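5. April 2022, Laborbuch Cistitz

Planner heute auf 200 ms Timeout gesetzt, vorher hing er mir ständig in der IK fest.

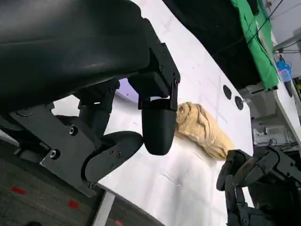
Die Segmentierung läuft jetzt über den neuen Kodent-Node. Knifflig bleibt die Kruste vom Brot, bei den Falten und dunklen Rissen will ich die Masken glätten – Kernel 5 zum Start.

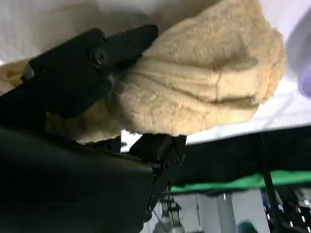

Kraftlimit steht jetzt in der YAML, bitte nicht mehr im Code suchen!
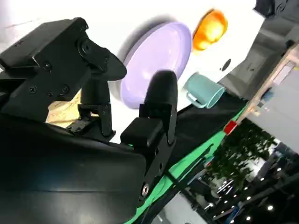 Replay-Skript zieht noch die alten TF-Frames, muss ich morgen umbauen. Branch heißt zarnstead-3.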